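Ayanda Makhubela
Grullenard bench notes, April. Mostly about table coverings, which take up more of my time than I would like. Thread.

1/ The bench top is a bare board and everything slides on it. It is also loud. Put a metal part down and you hear it in the corridor. So it gets covered, and the covering is grey cloth.

2/ Grey because pale parts show up on it. I tried a cream offcut first and lost a white washer for most of a morning.

3/ Weight matters more than colour. The first cloth was 200 gsm and moved every time a sleeve touched it. The current one is 300 gsm and stays put under its own weight, apart from the corners.

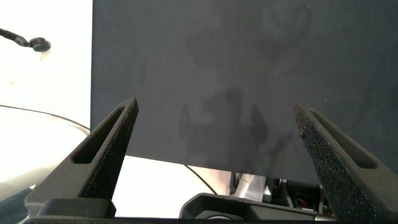

4/ Dark matte surfaces have one drawback: they take shadows badly. Anything between the lamp and the work leaves a soft patch, and a soft patch on charcoal or navy looks very much like a stain. I have tried to brush one off.

5/ Lamp position, then. Mine was directly overhead, and my own head was the main obstruction. Moving it to the left and lowering it helped. A second lamp on the right helped less than I expected and got in the way of the vice, so it went back in the cupboard.

6/ Creases. The Gradow cloth came folded in a packet and still has the fold lines. Ironing on a low setting takes out the sharp ones. The faint ones stay. A straight crease will stop a small bearing ball, so I put up with them.

7/ Lüthi sells a similar cloth on a roll. Better if you have somewhere to store a roll. I don't.

8/ Fixing it down: double-sided tape along the back edge only. Tape on all four sides traps ripples in the middle and you end up lifting the lot to get them out. Pull from the front, smooth with the flat of the hand, leave the front edge free.

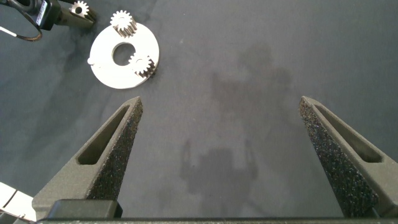 9/ Flat round parts with a hole through the middle are the easiest thing to check on cloth. The grey shows through the bore and a stray burr on a white edge is obvious at arm's length. They are also awkward to pick up from a hard top. Cloth gives a little, so you can press one side and get a fingernail under the other.

10/ Measuring is a different matter. Don't measure on cloth. A height gauge needs a hard flat base, and I keep a granite offcut on the shelf for that. I once recorded three wrong thicknesses before I noticed what I was standing the gauge on.

11/ Cleaning: lint roller, then a dry brush. No vacuum. The vacuum took a circlip and I went through the bag for it.

12/ Lint is the real complaint. New cloth sheds for the first week or so and it sticks to anything greased. Wash it once before use, no softener. Drustau's washing label says 40 degrees and I have kept to that.

13/ Cut list, for those who asked: 118 cm by 387 cm covers both benches end to end with a short overhang at the front. Cut it after washing. Mine shrank.

14/ Next job is the drawer liners. Same cloth, smaller pieces, blunter scissors.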